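Flimier lanza Lubis, un repetidor wifi para quien ya ha probado a levantar el router con una pila de libros

Geltberg. La empresa de equipos de red Flimier pone a la venta en marzo Lubis, un sistema de repetidores domésticos pensado para las casas en las que la señal llega a todas partes menos a la habitación donde se trabaja.

Lubis se compone de una base, que se conecta al router con un cable Ethernet, y de satélites que se enchufan donde haga falta. La caja básica trae tres piezas en total y cubre viviendas de hasta 60 metros cuadrados por planta, pasillo incluido. El pasillo se menciona aparte porque, según el servicio técnico de Flimier, es el lugar desde el que más videollamadas se hacen en el país, casi siempre de pie y con el portátil apoyado en el zapatero.

La instalación dura 20 minutos. La compañía calculó primero una cifra más baja, pero decidió incorporar el tiempo que se emplea en buscar la contraseña del wifi, que suele estar en una pegatina bajo el router, en letra minúscula y con un cero que podría ser una o mayúscula. Quien prefiera no agacharse puede configurar el equipo desde la aplicación, disponible en castellano y sin registro obligatorio. Flimier admite que el departamento comercial tardó en digerir esto último.

El sistema reparte los dispositivos entre las dos bandas sin preguntar al usuario cuál prefiere. También permite crear una red para invitados, con una clave propia que caduca el domingo por la noche, hora a la que la empresa considera que las visitas deberían haberse marchado.

Antes del lanzamiento, Lubis se instaló en 40 hogares de Manberg, una localidad de muros gruesos y paciencia limitada. Las incidencias más frecuentes fueron satélites escondidos dentro de armarios, detrás de televisores y, en un caso, en el interior de una sopera. El manual dedica ahora una página entera a la cuestión, con dibujos.
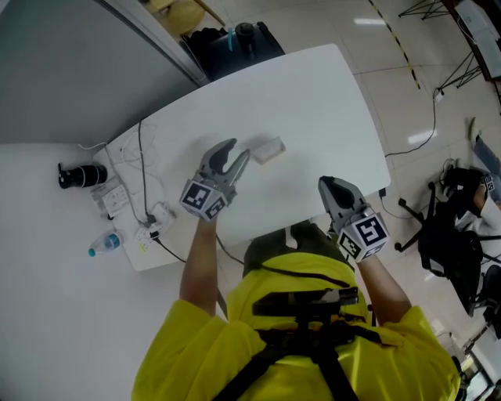 Desde uno de los hogares de Manberg llegó el comentario de que la conexión ya alcanza el dormitorio del fondo y que, por tanto, se ha terminado la única excusa válida para no contestar correos desde la cama. Flimier ha trasladado la queja al equipo de desarrollo, que estudia añadir un horario de desconexión por habitaciones.

Lubis estará disponible en tiendas de informática y en la web de la marca. Los satélites adicionales se venden por separado, igual que el cable largo, que conviene medir antes de comprar.

Contacto para medios: oficina de prensa de Flimier, Geltberg. Se atiende por teléfono y por correo electrónico. El fax sigue conectado, aunque sin papel.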